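Section 8: Setting Up Timed Courses in the Nalto Kitchen Display

Applies to Nalto display units running the Ruvix ordering software. Read Section 7 (Network and Station Names) before starting. A manager login is required.

Timed courses hold the tickets for later dishes until the earlier course has been marked as served. The feature is off by default.

8.1 Before you begin

Confirm that every station has a name and that the clock on each display matches the clock on the host terminal. A difference of more than 43 seconds will cause the host to reject the station.

Caution: Do not turn on timed courses while tickets are open. Open tickets will be released to all stations at once.

8.2 Turning on timed courses

1. On the host terminal, open Settings, then Service, then Courses.
2. Enter the manager code and press Confirm.
3. Set Timed Courses to On.
4. Enter a name for each course, up to 8 in total. Names appear on the ticket header in the order entered.
5. Assign each menu item to a course. Items left unassigned print with the first course.
6. Press Save. The displays restart one at a time.

Note: The menu file can hold 3,000 items. Large files take longer to load after a restart. Wait for the green Ready bar on each display.

8.3 Setting the hold time

The hold time starts when the server marks a course as served. When it ends, the next course moves to the active column. Soups and small bowls normally use a shorter hold than plated mains.

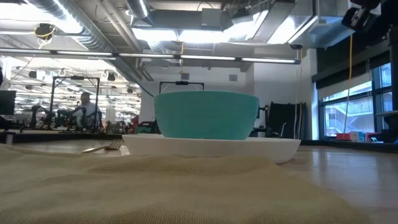 Can one table have a different hold time from the rest of the room?
Open the table from the floor map, press Hold, and enter the new time. The change applies to that table only and clears when the check is closed.

To set the default hold time for all tables:

1. Open Courses and select the course name.
2. Press Hold Time and enter the value in minutes.
3. Repeat for each course except the last, which has no hold.
4. Press Save.

Caution: A hold time of zero releases the next course immediately. To have the server release it by hand, select Manual instead.

8.4 Testing

1. Open a check on the training table.
2. Enter one item from each course and press Send.
3. Mark the first course as served at the host terminal.
4. Check that the second course moves to the active column when the hold ends.
5. Void the check.

If the second course does not move, see error 2035 in Section 11.

Section revised in July by Chia-jung Yau.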